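# Planning the Gripper Station: What We Bought and What Comes Next

Project report, Nelly Cáceres and Nayeli Bedoya, January
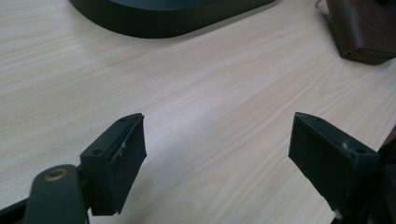
Our budget had one job, to get a working two-finger station into the Drenbridge lab without eating next term's money. We started with a wish list far too long for that and spent two weeks cutting it (painful, but fun!). Fingers turned out to be the most interesting line. The pair we use now is dark green-black with rounded tips and flat inner faces, and there are pale scuffs along the ridges, so we put replacement fingers on the list as a regular cost. We also looked hard at the table. Ours has a pale wood-grain top that picks up a soft patch of glare by the left fingertip, and Nayeli wants a matte mat priced before we order any more lights.

## Quotes

We asked two suppliers, Tosus and Becerra. All prices are in dollars.

| Item | Tosus | Becerra |
|---|---|---|
| Spare finger pair | 146 | 174 |
| Matte table mat | 100 | not offered |

Becerra's fingers cost more, but they ship in 14 days and Tosus couldn't give us a date. We went back and forth on this all Saturday. In the end we picked Tosus for both items – the old pair still closes evenly in our tests, so we can afford to wait, and a single order means paying shipping once.

## What we'd do differently

Get the mounting pattern in writing first! We nearly ordered fingers with the wrong hole spacing and only caught it when Nelly laid the drawing over ours. We also forgot fasteners completely in the first draft of the budget. They're cheap, but every order form wants them listed separately and that held us up.

## Next steps

- Send the order form to the Gresby fund
- Log hours on each finger pair so the replacement line is based on real use
- Ask Becerra for a price on softer pads
- Borrow a mat from the print room and try it before ours arrives

We're really excited about the hour log. Right now our guess of two finger pairs per year is only a guess, and by the end of next term we should have something much better to plan from.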